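June, a little past 11 at night

I should be asleep but my head is still full of fingertips. Rubber ones! We finally got the Osano set onto both arms before lunch, and the whole rest of the day went to running them against the old Salinas pads, which I have been defending for months to anyone who'd sit still.

Quick version for future me: the Osanos win on round things and lose on anything floppy. I didn't want that to be true because Babar called it in the spring and he is going to be unbearable. He bet me a coffee. I paid up at four o'clock and he drank it standing next to my desk, very slowly.

We used the takeout table again, cups on their sides, pulp bowl, cling-wrapped stuff, and the foil-lined carrier down on the floor so the arms have to reach for it. I like this setup more than the wooden blocks Nayeli started us on. Blocks are polite. A paper cup will fold up on you if you're one notch too strong, and then you have to go find another cup. Citlali set the force limit at 50 for the first batch and I talked her into dropping it for the second, and I think I was right about that at least.

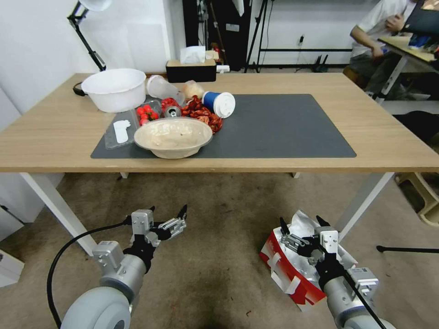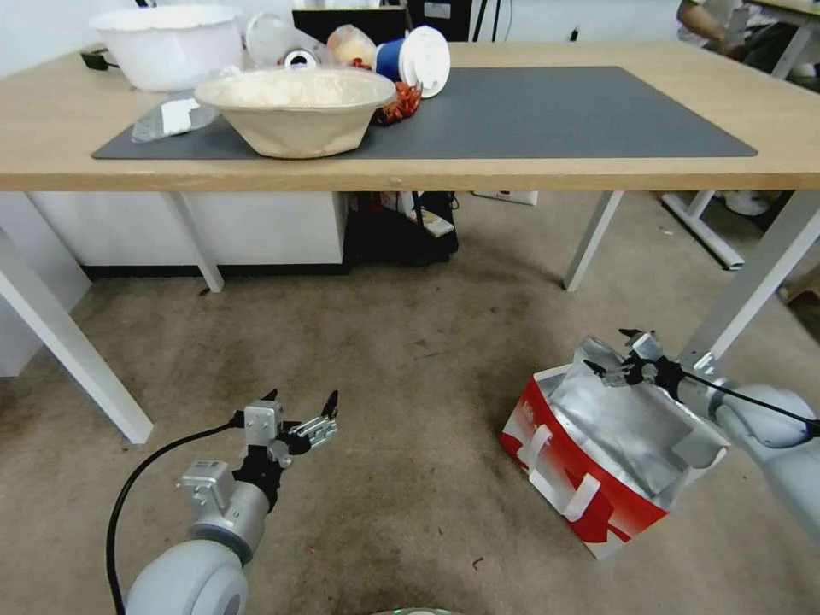
Takeout table, both arms, grippers open. Crayfish in the first one.

Numbers before I forget them. We are at 2,615 logged grasps now, with 212 from today alone, and Isauro wants 3,000 before he'll let anybody write the word "better" in the report to Pronemell. Fine. I grumbled, but he's the one who has to sit on the call with them, so he gets his 3,000.

The thing that bugs me is the wrist camera exposure. Foil is awful. Every time the gripper comes in over the lining the picture blows out and the controller hunts back and forth like it lost its keys. Waldemar thinks we should lock the exposure and live with dark corners. I tried it on the left arm for a few runs and the hunting got calmer, but then it started missing clear plastic — the lids, the clamshell, all of it. So that's a trade and I don't know which side I'm on yet. Maybe a polarizer? Ask Waldemar if the Olport one from last year is still in the drawer.

Also my back hurts from crouching to check the cable loops. Next time bring the low stool over.

Tomorrow: swap the pads left to right so we can rule out the arm itself, redo the cup runs, answer Nayeli's email about the mounting screws (second reminder, oops). And call Mom.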